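Please read these answers before you write to us. Most questions about orders for banners, table covers and roller stands come back to the same few points.

## Ordering

**What is the smallest order you accept?**

One piece. For printed table covers and roller banners there is no minimum. For fabric bunting we ask you to take at least 3 metres, as the tape is cut from a long roll.

**Can I order by telephone?**

We can give advice by telephone, but the order itself must be in writing. An e-mail is enough. Please write the product, the size, the quantity and the delivery address in the same message — many delays begin when the size is in one e-mail and the address is in another.

**Do you give a lower price for larger quantities?**

Yes, from 200 pieces of the same design. If only the name of the branch changes from piece to piece, we still count it as one design. If the background colour changes, we count it as a new one.

## Artwork

**Which file do you need?**

A PDF with the fonts converted to outlines is best. We also accept a large picture file, but then small text can look soft when printed. Please do not send a logo copied from a website.

**Will my colours be the same as on my screen?**

They will be close, but we cannot promise an exact match. Screens differ and fabric takes the ink in its own way. If a colour is very important for your company, order a printed sample first. The price of the sample is taken off the final bill when the order follows.

**How many corrections are included?**

You receive a proof by e-mail and may ask for changes 2 times without cost. After this we charge for each new proof. We do not print anything until you have written that the proof is approved.
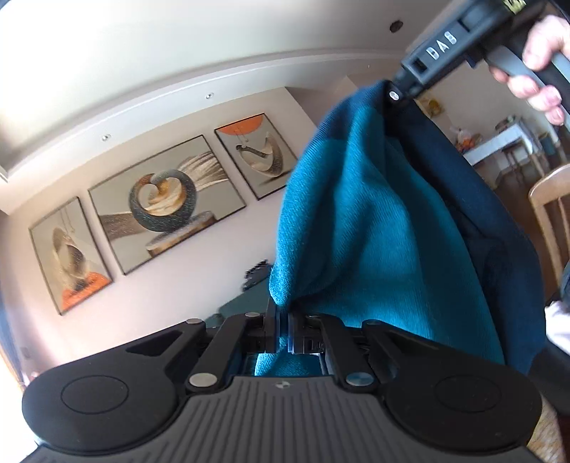
## Products

**What is the difference between the Morkis and the Semple stand?**

The Morkis is a light roller stand with one foot that turns out, for use indoors. The Semple has a wider base and stays more steady near doors. Both take the same banner, so you can begin with the Morkis and change the base later.

**Can I use a roller banner outside?**

We advise against it. Even a small wind will push it over, and the mechanism does not like rain. For outdoor use please look at the Dreteo frame, which has a base that you fill with water or sand.

**How should I clean a table cover?**

Wash it at a low temperature, without bleach, and hang it to dry. Iron it on the back side only. For vinyl banners use a soft cloth with a little mild soap, and let the banner dry fully before you roll it.

**Can I buy a new print without a new stand?**

Yes. Send us the number on the label under the base. If the label is missing, measure the width of the old banner and tell us. 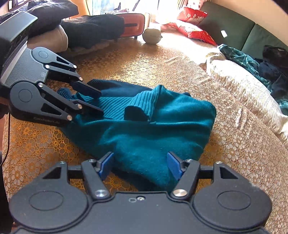
**Gevetdale Banners & Display — Customer Orders Department**

## Delivery and returns

**How long does an order take?**

Printed goods leave us five working days after you approve the proof. In June we are busier because of the summer fairs, and you should allow eight.

**May I collect the order myself?**

You may, at Unit 408 in Gevetdale, on working days. Wait for our message that the parcel is packed, and bring the order number with you.

**Can I return a printed banner?**

If the mistake is ours, we print it again and pay the delivery. If the mistake was in the approved proof, we cannot take the banner back. Stands without a print can be returned in their box if they have not been used.

**My parcel arrived damaged. What should I do?**

Keep the packaging and write to us within two working days, with the order number in the subject line. Please do not send anything back before we reply — sometimes we only need to post a spare part.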